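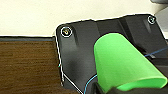
Trying out the Saxena pick-and-place kit

I've had the Saxena arm kit on my desk since Wednesday, and I have opinions! Marcus Van Dusen over at Ullwood lent it to me with four weeks to play, and so far I've spent most of my evenings getting it to pick up plastic cups. The lime-green one is my favorite to practice with – it's smooth and it tapers, so a sloppy grip shows up right away.

Setup took me 18 minutes, not counting the part where I went looking for a screwdriver. The software walks you through homing the arm and then drops you into a teaching mode, where you move the gripper by hand and press a button to save each spot. My nephew got the hang of it before I did (he's nine, I've made my peace with it).

What I like most is the view from the wrist. You get a close look at whatever the fingers are holding, and after a day or two I stopped leaning over the table to check my grip. The fingers themselves are wide and forgiving. I do wish the gripper closed a bit slower out of the box. You can change that, but the setting is buried three menus down and the manual calls it something else entirely.

The manual, by the way, needs work. Two pages repeat, and the section on cables reads like it was written for the older model. Imelda Yap, who ran the Veletti kit through its paces for us last fall, had the same gripe about that one, so maybe it's catching.

Saved routines top out at 200 steps, plenty for anything I'd try at home. I'm setting up a longer run next, 1000 cup lifts over a weekend, and I'll share the drop count in the next issue. If you want a turn with the kit after me, reply to this email and I'll put you on the list.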